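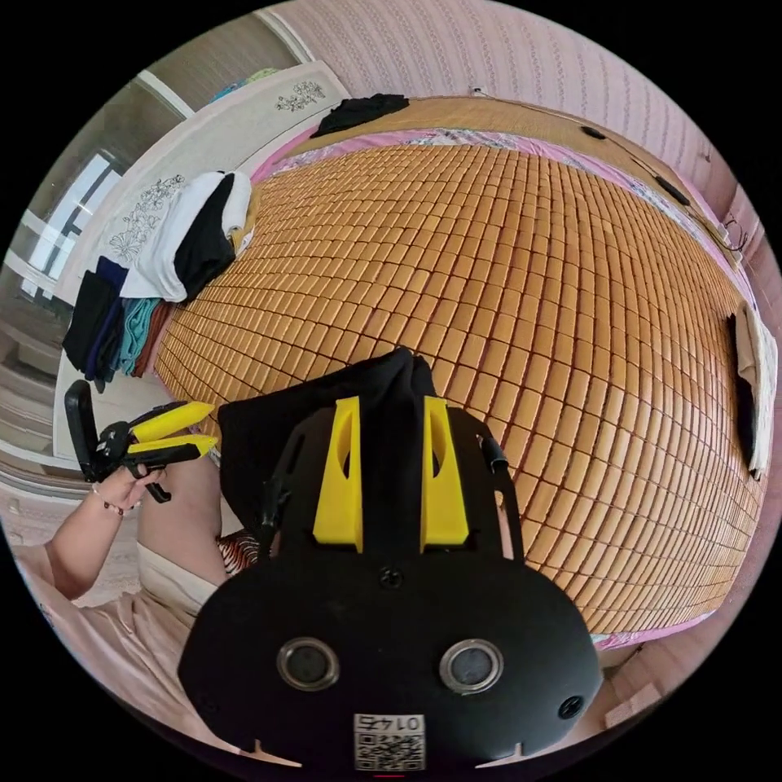
Black cloth, pinched, by the bamboo mat

From: Inês Carrilho
To: Gruststead household list
Date: 28/03/2024
Subject: Re: bamboo tile mats, worth it or not?

Hi all,

Salgado wrote:
> We're thinking of getting one of those bamboo mats for the bed before
> the hot weather, the kind made out of little tiles. My sister swears
> by hers but my husband thinks it'll be like sleeping on a bathroom
> floor. Does anybody here have one? Does it pinch? And what do you do
> with it in winter? Prernetti has a queen for 238 and I can't decide
> if that's silly money.

Oh, get one! I've had mine for 4 summers now and I'd buy it again tomorrow. It's the tan kind with the small rectangular tiles, and the color has that warm honey-brown look I love (the seams are a little darker, so you get a nice grid across the whole bed). I leave it bare most of the day because it's pretty, and also because I fold all my laundry on it. Cloth slides around on the tiles so easily! You can pull a piece flat with two fingers and there's no fuzzy blanket grabbing at it. Black things especially — on my old chenille spread anything black came away covered in lint, and I'd be picking at it for ages.

About the pinching: yes, a bit, the first couple of weeks. Mine got the hair on my arms a few times. I put a thin cotton sheet over it at night and that was the end of that. My niece sleeps right on the tiles and says she doesn't feel a thing, but she's 11 and could sleep on gravel.

Cleaning is easy. Damp cloth, wrung out hard, go along the rows, then let it air with the window open before you put anything back on. Don't soak it! I did that my first May and the cords between the tiles took 2 days to dry and smelled like a pond.

For winter I roll it (roll, don't fold, and keep the tiles facing out) and stand it up in the closet with an old pillowcase over each end. It's heavier than you'd think, so get your husband to help, it'll give him something to complain about.

As for the price, 238 does sound high to me. I got mine at Oltham when they were clearing out the summer bedding and paid a good bit less, though mine is a full and not a queen. I'd call them before you order. Ask if the edges are bound in cloth, too — the unbound ones snag your sheets at the corners.

Does anyone know a way to fix a loose tile, by the way? I've got one down by the foot that's starting to wiggle and I don't want to go at it with glue if there's something better.

Inês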